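# When a robot won't let go

Picking up clothes from a bed is easy for you. You can feel whether you have hold of one thing or two. A robot has to learn this, and sometimes it gets it wrong.

In July a robot called Brekdale was practising tidying a bed. It made 418 tries. In 15 of them it picked up the top thing and the blanket underneath at the same time. On the last of those it kept pulling. The blanket slid off the bed, the robot's arm reached as far as it could, and Hanane Ragab pressed the red stop button.

## How does a robot learn to tidy?

People show it first. They hold a tool called a gripper, which has fingers like the ones on the robot. A camera on the tool records what happens while the person works. The robot's computer then studies the recordings.

A bed is a hard place to practise. Cushions squash, blankets wrinkle and dark things lie on top of other things.
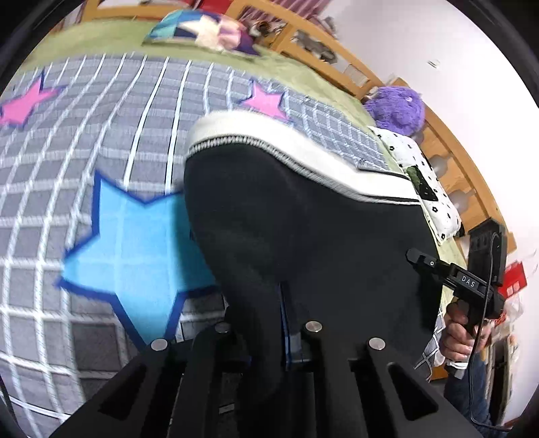 *A black cushion on a starry blanket. The hand on the right is holding a gripper.*

## What went wrong?

Hicham Hegazy looked at the recordings the next morning. He found two problems.

The first was the pinch. Gripper fingers close from both sides. If they are pushed down too far before they close, they can catch the cloth below as well. The robot was going down too far when the thing on top was thin and soft.

The second problem was more serious. The robot had a rule that said "if it feels heavy, pull harder". That works for a big cushion. It is a bad rule for a blanket that is tucked in, and it could be dangerous if a person were sitting on it.

Look at the blue pads on the gripper in the next picture. They have ribs on the inside, which help them hold on to cloth. A black piece of clothing is spread out below them, with a checked blanket underneath. The fingers need to close on the clothing and leave the blanket alone.

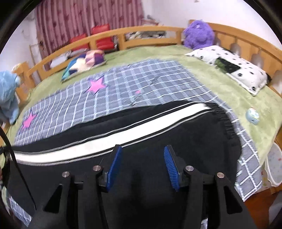

## What was changed?

- The robot now stops above the cloth and lowers its fingers slowly.
- It lifts a little, then waits and checks whether anything else is moving.
- If the pull gets too strong, the fingers open.

Brekdale then did 75 more tries with the new rules. It caught the blanket 2 times, and both times it let go by itself.

## If you are near a robot

Stay outside the line on the floor. Don't pull on anything the robot is holding, even if it is yours. Tell a grown-up, who can press the stop button.

**Words to know**

**Gripper:** the part of a robot that holds things.
**Fault:** something in a machine that isn't working as it should.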